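Literarischer Spaziergang in Peñalver — lohnt sich der Umweg?

Lucía Bermúdez
Ich plane für den Herbst eine kleine Reise zu den Orten aus den Kinderbüchern von Begoña Cuesta. Das Geburtshaus in Peñalver steht fest. Unsicher bin ich beim Mühlenweg nach Urnari, der im zweiten Band vorkommt. War jemand in letzter Zeit dort? Im Reiseführer steht dazu nur ein Satz.

Telmo Rivas
Wir sind den Weg im April gegangen. Er ist gut markiert, drei Tafeln mit Textstellen, alle zweisprachig. Die Mühle selbst ist in Privatbesitz und nur von außen zu sehen. Für Kinder unter sechs ist die Strecke zu lang, finde ich.

Plurkum
Ich würde mir den Mühlenweg sparen. Die Mühle im Buch liegt an einem See, und bei Urnari gibt es keinen See. Die Zuordnung stammt vom Fremdenverkehrsamt. In den Briefen der Autorin kommt Urnari kein einziges Mal vor.

Telmo Rivas
Der See ist im Buch ein aufgestauter Mühlteich, Seite 153 in meiner Ausgabe. Den Teich gab es, er wurde später zugeschüttet. Eine der Tafeln geht darauf ein.

Plurkum
Seite 153 beschreibt ein Ufer mit Booten. Auf einem Mühlteich fährt niemand Boot. Aber gut, jeder liest das anders.

Lucía Bermúdez
Danke euch beiden. Und das Geburtshaus? Muss man sich anmelden?

Eusebio Figueroa
Anmelden nur für Gruppen. Im Erdgeschoss hängen die Entwürfe zu den ersten Umschlägen, oben ist die Bibliothek mit 1.000 Bänden aus ihrem Besitz. Die Bücher stehen hinter Glas, man darf nichts herausnehmen. Der Buchladen nebenan hat die älteren Titel teilweise noch gebraucht — dort lieber vormittags hingehen, nachmittags ist oft zu. Ich habe eine Ausgabe von »Dumau« mit den alten Zeichnungen bekommen.
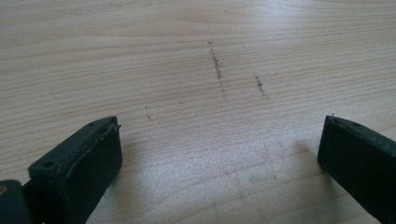

Rosalía Salcedo
Bei »Dumau« auf die Auflage achten. In den späteren fehlt das Kapitel mit der Fähre, und gerade das spielt in Peñalver. Die Anlegestelle kann man vom Geburtshaus aus zu Fuß erreichen.

Ähnliche Themen
Kinderbuchmuseen mit Café
Lesereise mit dem Zug: Erfahrungen
Welche »Dumau«-Ausgabe zum Vorlesen?
Dichterhäuser im Winter geöffnet?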